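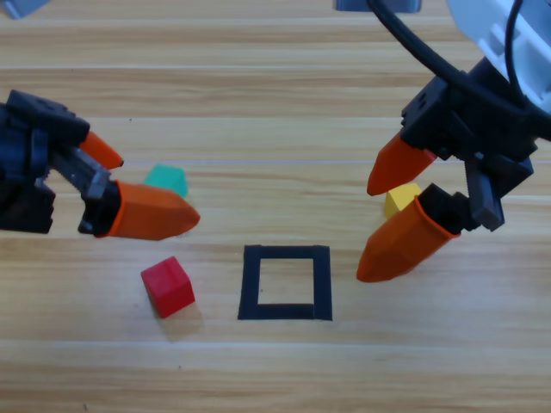

*Fig. 11: Tape square in the lower half of the tabletop, red cube to the left of it, teal-green cube farther up.*

## 4. Setting up the table

Okay, on to my favorite part of the whole Flula guide! Cubes, a bit of black tape and a wooden tabletop are all we're dealing with in this section. If you've already marked out your square from the quick-start sheet, skip down to 4.2 (but do read the caution about the tape first, please).

### 4.1 Marking the square

You'll need black tape, scissors, a ruler and a dry cloth. I keep the tape and scissors in the lid of the cube box so I don't have to go hunting for them every time.

1. Wipe the tabletop and let it dry. Crumbs under tape drive me up the wall, and they make the corners lift.
2. Pick your spot. I like the middle of the lower half of the table, where I can reach all four sides sitting down.
3. Cut four strips, 11 cm each. Cut them all before you stick anything, and lay them side by side to check that they match.
4. Put down the strip nearest you first. If your table has planks like mine, follow the grain with it and you've got a straight line for free.
5. Add the left and right strips. Hold the ruler against the first strip and line each one up with it before you press.
6. Close the square with the last strip. The ends can overlap at the corners, that's fine.
7. Rub each strip down with your thumbnail, working from the middle out to the ends.

Leave the inside bare. I've seen people fill it in with more tape to make a solid pad (Reto Frei did this and then asked me why his cubes kept catching on the edges!), but all you want is the outline with the wood showing through.

> **Caution:** Try a scrap of tape on the underside of the table first and leave it there until the next day. Oiled or waxed wood can come up patchy. If the scrap leaves a mark, tape a sheet of heavy paper to the table by its edges and make your square on that.

**Note:** A seam between planks is a handy guide for your eye, but don't run tape along the top of one. It never sticks as well there, and you'll be picking at it by Thursday.

### 4.2 Putting out the cubes

1. Take the red cube and set it to the left of the square, outside the tape. Leave enough room to get your fingers around it without brushing the strips.
2. Turn it a little so that an edge faces you. I think this makes it much easier to read as a cube, and the faces catch the light differently.
3. Set the teal-green cube farther up the table, also on the left. It doesn't have to line up with the red one. Please don't make it line up, the game is duller that way.
4. Look over the square once more. Nothing should be sitting in it or leaning on the tape at the start of a round.

If you're using a spare cube from refill pack 2971, check its faces for little molding bumps. A cube with a bump rocks when you set it down, and then it'll rock on every single turn. A few strokes with fine sandpaper and it's good.

### 4.3 Light

I used to ignore this completely, and then Ngaio Nepia came over for a game and kept misjudging where the tape was under my awful desk lamp. So, quickly:

- A soft shadow next to a cube is fine, even helpful.
- A hard, dark shadow across black tape is a nuisance. Move the lamp back or bounce it off a wall.
- Glare on a shiny tabletop usually goes away if you shift the lamp to the other side.

### 4.4 If something's off

**The square looks crooked.** Measure both diagonals. If they differ, peel up the last strip you put down and nudge it. Start there before you redo the lot (I've redone the lot plenty of times, and it was nearly always that last strip).

**The corners are peeling.** Snip off the curled bit and press a short new piece over the top.

**The tape left sticky stuff behind.** Warm water and a drop of dish soap on a cloth, rubbed gently with the grain. Dry it right away.

Scoring and turn order are in section 5.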